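Rules for tinned fish (and other things that end up in a gripper)

I've been meaning to write up our house rules for ages, mostly so I can stop typing them out in the team chat every time somebody new joins. Then last month Filidport asked us for "your good practice document" and there was a bit of a silence on the call, and I said I'd send it over by the end of October. So this is me thinking out loud before I write the proper one with numbered headings.

If you're new round these parts: I work on two-armed robots that handle groceries. Tins, packets, bottles, that sort of thing. Most of my week is spent in simulation, and the rest is spent on the real bench arguing with things that worked fine in simulation. The project is called Trulum, which was supposed to be a temporary name. It's on the mugs now.

First rule, and the one I'll defend to the bitter end: write down what counts as done before you run anything. I mean an actual sentence that somebody else could read and judge by. "Pick up the tin" isn't enough. Is it done when the fingers close? When it leaves the table? When it's held still for a bit? We went with lifted clear of the table and held for a count of three, with the other arm not touching anything. You may prefer something else, and that's fine, but pick it and write it down and then leave it alone for the whole batch. We once changed ours halfway through and I spent a miserable afternoon working out which runs had been marked under which version. Never again!

Second one. Every run gets kept. The ugly ones too, and the ones where the thing shoots off the table as if it's late for a train. It's very tempting to bin the silly failures on the grounds that they "don't count", and I've done it myself, and I shouldn't have. Our batches are 60 runs. If 45 of them are good then you've got 45 out of 60, and that's your number, and you go and have a biscuit and think about the other ones. You can leave a run out if the software fell over before it started, but there has to be a note with initials on it.

Third: speed limits go in the settings file and nowhere else. This sounds dull and it is. Ntuli (the outfit who do our checking, lovely people, very thorough) found we had a top speed written down in the config and another one tucked inside a script, and the script was winning. It had been winning for months. We now run at 40 per cent of full speed for anything new, in simulation as well as on the bench. People grumble about the simulation part, as nothing can get hurt in there. But I've noticed that habits move across. If you get used to watching arms whip about on a screen you stop noticing how fast that is, and then you're stood next to a real one with your hand near the stop button and it's quicker than you remembered.

Talking of the stop button. One person per session is the stopper. They don't type, they don't answer questions, they don't hold anyone's tea. On the bench I'm very strict about it. If the stopper needs to leave the room, the arms go to their rest position and the power to the motors comes off, and it stays off until they're back. I got this from Régis Barbier, who taught me more or less everything I know about working near machines and who once ended a whole demo because a visitor had leaned over the tape. The visitor was the one paying for it. I still think he was right.

Then there's the tape itself. Ours is on the floor and it goes further out than the arms can reach with something in the grip, which sounds obvious until you see how many people measure to the ends of the empty fingers and stop there. A bottle adds a fair bit! Measure with the longest thing you plan to pick up, then add some on top. And do it again if you swap the grippers. We had new ones fitted at Jimcombe in the spring and the old tape line was still down weeks later, looking very official.

Right, what else. Labels. I'm going to be boring about labels. If a run says "tin" it should always be "tin" and never "can", "tin_2" or "sardines (new)". We keep one list, and you add to it by asking, and somebody says yes or no the same day. When I took it over the list had 82 names on it for what was really nearly 40 things. I sat down with a pot of coffee and cleaned it up and it was weirdly the most satisfying day of my year – make of that what you will.

Also, look at your runs with your own eyes. Scores are all very well, but a number won't tell you that the arm is holding something by one corner, or that the grip's all right but the angle's daft for whatever comes next. I watch a handful from every batch, picked by a random draw so I can't choose the pretty ones. And I watch from the robot's own view as well as from the nice tidy one off to the side, as you learn a lot about what it had to go on.

I should say something about handing over too. If you leave a job half done, leave a note with it: what you were trying, which settings, what you'd do next. Three lines will do. The person picking it up may be you after a fortnight off, and you will remember nothing, I promise.
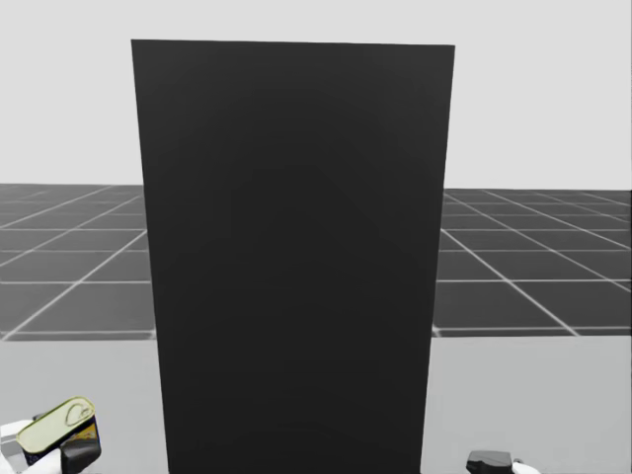

Do rules like these need to apply in simulation, where there's nobody to hurt and nothing to break?

Most of them do. The tape and the stopper are for the bench only, but the written finish line, the kept failures, the single speed setting and the labels matter just as much on a screen, as the bench work gets built straight on top of whatever you found there.

I get that one a lot, usually from people who've just had their first really good batch and want to get on with it. I do sympathise. There's a lovely feeling when the grip starts working and all you want is to try the next thing and the next thing, and some woman is asking you to fill in the notes column.

The one I'm still not sure about is how often to go back over the rules themselves. We said every three months and we've managed it twice. Filidport do theirs whenever something goes wrong, and I can see the sense in that, though it does mean the document is basically a list of bad days. Ntuli think we should do both. Ntuli always think we should do both.

I'm also a bit torn on whether the two arms need separate entries in the log. At the moment we write down what each one was doing, even if one of them was only waiting. It takes longer, and a couple of the team reckon it's overkill for a job where a single arm does the lifting. I've kept it in for now. Our "done" sentence mentions the other arm, so it seems only fair to have a record of it.

If your place does any of this differently I'd love to hear, particularly about the labels (I know, I know). Comments are open again now I've sorted the spam. The proper version with the numbered headings will go up once Filidport have had a read and told me what I've missed.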